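Visiting the Cenel Peace and Security Fair

The fair opened at nine, by which time the line for the metal detector had reached the parking lot. A guard went through my bag, took away an apple, and waved me on with my pocketknife still in my coat. So began my February visit to three halls of people who deal with armed raids on villages for a living, or would like to.

Hall 2 belonged to the early warning crowd. Ezequiel Huerta of Stukance walked me through a village alert system: a siren, a phone tree, and a map that turns orange when riders are spotted on the road. The pilot area has 3,226 residents and 2 sirens. I asked how long the army takes to arrive once the map goes orange. He said that was a very good question and gave me a tote bag. 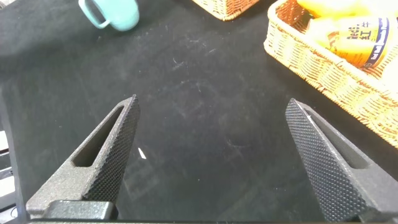

Lunch was a cheese roll and a panel on displaced families. Lachlan Mudgway, who spent years running camps near a border he asked me not to name, was the only speaker without slides. He said a camp built for 1,000 people fills up the night after an attack, and that the paperwork asking for more tents goes out the following month. The moderator thanked him and moved on to the sponsor, Cama, which had a short film with drums.

The Šimek stand was giving out whistles. I took one for my nephew, and his mother has since written to me about it.

I got my apple back at the exit, along with somebody else's banana.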